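Date: 7 August 2023
Subject: Re: [grippers] finger shape for cloth, again

On the list, someone from Koscombe wrote:
> We gave up on the curved fingers after 38 grasps. They slid
> off every hem. Did you keep yours, or go back to flat pads?

We kept them, and I'm glad you asked, as I've been meaning to write since March! The Alitz fingers (the curved ones) are still on both arms, scuffed along the rims by now but holding up nicely.
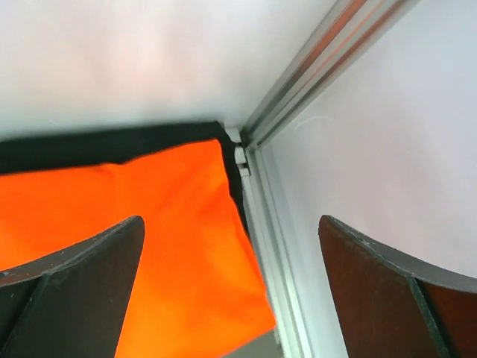 What helped us was opening them much wider before the approach and coming down slower than feels natural. With the old Zilside pads I got 19 good picks out of 38, and with the curved ones 71 out of 896 were misses — so I'm a convert, though I know your fabrics are thinner than ours.

Shirts are still the fun part. I like to have one arm press down on the cloth while the other goes for an edge, and the orange one is my usual test piece.

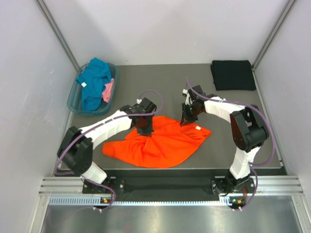 1 min read

Do watch your cables if you try this with two arms. Ours loop up over the upper links, and I leave more slack than looks tidy. I'm happy to send the finger files to anyone who wants them, just write to me off list.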